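How I Fold Cloth Napkins (and Anything Else That's Roughly Square)

I have a drawer of cloth napkins that I love and for years could not close. They went in rumpled, they came out rumpled, and whenever people came to dinner I was at the ironing board in my nice shirt at the last minute. Then my neighbor Marjorie Fairclough watched me do it once, took the napkin out of my hands and showed me her way. I've done it like that ever since, with a couple of changes of my own.

You don't need much. A clean flat table, your cloths, and something with a straight edge if you're fussy (I use an old ruler). An iron is optional. I do the whole stack while a podcast is on, usually 12 at a time, and then I go do something else because my back gets tired.

Step 1. Shake it out

Pick the cloth up by two corners that are next to each other and give it one good snap, like you're shaking crumbs off a picnic blanket. Do this while it's still a tiny bit warm from the dryer if you can manage it! Warm cotton relaxes so much better than cold cotton. If you missed the moment and the load has been sitting in the basket since yesterday, spritz it lightly with water and let it rest a minute.

Step 2. Find your corners

I used to skip this one. I'd grab the middle, slap it on the table and start folding, and then wonder why the thing came out shaped like Ohio. Lay it down however it lands, then go looking for a corner. If your cloth has a contrasting border, or you've got a second cloth of another color stuck to it from the dryer, follow that edge along until you hit the corner. It's the easiest line to see, especially on a strong color where all the creases kind of blur together. 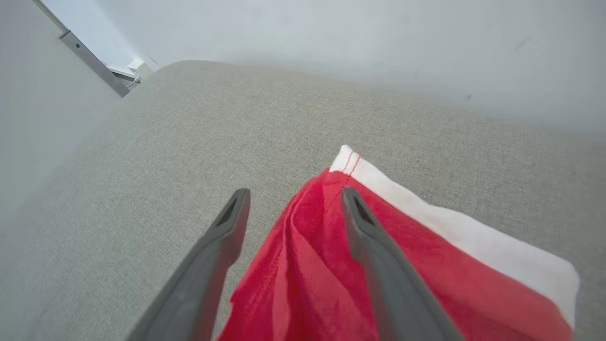

Red cloth with white along one edge, still bunched up on the left and flatter on the right.

Once you have a corner, pull it out gently, away from the middle. Then go to the opposite corner and do the same. Most of the big folds will open up on their own. The leftover ridges you can smooth with the side of your hand, going from the center outward. Short strokes work better for me than one long sweep, which just drags the whole cloth across the table.

Check for a corner that has flipped over on itself, too. They like to hide, and a flipped corner makes a lump that goes through every layer you fold after that.

Step 3. Fold in half, then half again

Bring the bottom edge up to the top edge and line up the corners before you press anything. Press from the fold side toward the open side. Now left over right, same thing. You should have a neat square — if one side sticks out a little, put that side on the inside and move on with your life.

For napkins I stop there. For dish towels I fold in thirds the long way and then in half, so they stand up in the drawer like file folders. Bandanas I roll.

Step 4. Stack them under something heavy

This is the part I added myself. Put the finished stack under a big cookbook overnight. It does maybe eighty percent of what an iron does, and I can sleep through it.

A few things I've learned along the way

Wash strong reds separately the first 2 times. I have a set of formerly white napkins that are now a very soft pink, and they're pretty, but they weren't supposed to be.

Linen is stubborn. Fold it damp or iron it, there's no third way that I've found.

If the hem has shrunk and the cloth won't lie flat, pull along the hem with both hands, a few inches at a time, all the way around. Levente Tóth wrote in the comments on my tablecloth post that he does this before hanging them on the line, and I tried it in May on a really hopeless batch. Works great, so thank you, Levente!

Next up is fitted sheets, as soon as I can get one to hold still.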